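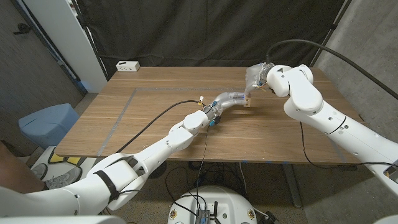 Marking out a work area on a wood-grain table

Posted by Evaristo Morelli, June

I need a rectangle on the tabletop that stays put for a few months. Grey tape at present. The power strip sits near the back left corner. Backdrop is black fabric on a metal pole frame. Two questions: does the tape mark the finish, and how do I get the creases out of the curtain?

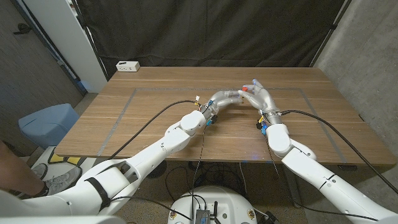
Last edited by E. Morelli, 16:40

Table is 1000 x 1000 inside the tape, in mm. Cloth is the Lindgate one, 272 g per square metre.

drivberg_5
Depends on the adhesive. Cloth tape left residue on my bench after one summer. Replace it every month or use a low-tack type.

Jurgita Jõgi
Disagree. Monthly replacement means the rectangle moves every month. Leave it down and clean up once, at the end. White spirit on a rag, test a corner first.

drivberg_5
Fine on varnish. On an oiled top it leaves a patch. Which is it?

Evaristo Morelli
Varnished, as far as I know. It came with the room.

zarins_k
For the curtain, weight the hem. I sewed 5 mm chain into mine and most of the folds dropped out in a week. Steam does the rest - keep the iron off it.

Jurgita Jõgi
I would also move the power strip to the table leg. Any spill on the top will reach it.

Evaristo Morelli
The lead is too short for that. Will try the chain.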